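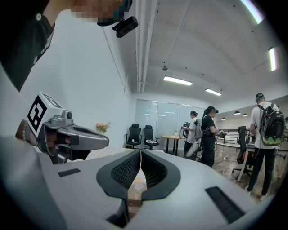 *Teto branco com as tubagens à vista, numa sala do edifício Tilitz, em Drosau.*

**Drosau, 03/06/2018**

O primeiro andar do edifício Tilitz, na Rua Serkov, voltou a receber inquilinos depois das obras de renovação. A intervenção abrangeu o teto, a iluminação e o chão de madeira, e ficou a cargo da Maurya, empresa que já tinha tratado da cobertura do mesmo prédio.

As salas do andar serviram durante anos de arquivo e tinham um teto falso em placas, que foi retirado. Os proprietários optaram por não o repor. Tubos e condutas ficaram à vista e foram pintados de branco, tal como o teto. Segundo Gebremedhin Lemma, responsável pela gestão do edifício, a escolha deveu-se à manutenção. "Sempre que havia uma fuga, era preciso desmontar metade do teto para a encontrar. Agora o canalizador entra, olha para cima e vê por onde passa o tubo", explicou.

A iluminação continua a ser fluorescente. O orçamento inicial previa a substituição de todo o sistema, mas essa parte foi adiada e as armaduras foram limpas e religadas a um quadro novo. Lemma admite que o assunto volte a ser discutido quando terminar o contrato de eletricidade em vigor.

O chão foi a parte mais demorada. A madeira existente foi lixada e envernizada, com exceção de uma faixa junto às escadas, onde as tábuas estavam danificadas pela humidade e tiveram de ser trocadas. Os trabalhos pararam durante duas semanas à espera desse material.

O andar tem agora salas de trabalho para arrendamento, a maior das quais com 52 metros quadrados e capacidade para até 12 pessoas. A renda das salas mais pequenas começa nos 300 euros por mês, com água e limpeza das zonas comuns incluídas. A eletricidade é paga à parte, de acordo com a leitura do contador de cada sala.

O acesso faz-se pela entrada principal da Rua Serkov. A porta das traseiras fica reservada a cargas e descargas, e quem precisar de a usar deve pedir a chave na receção. O elevador não foi incluído nesta fase e mantém o limite de carga que já tinha, pelo que o mobiliário mais pesado terá de subir pelas escadas.

A obra no segundo andar, ainda ocupado por dois escritórios, está marcada para outubro. O plano é semelhante, com a retirada do teto falso e a recuperação da madeira. Os inquilinos serão transferidos para o primeiro andar enquanto decorrerem os trabalhos.

Os pedidos de visita às salas disponíveis são recebidos na receção do edifício, nos dias úteis, durante a manhã.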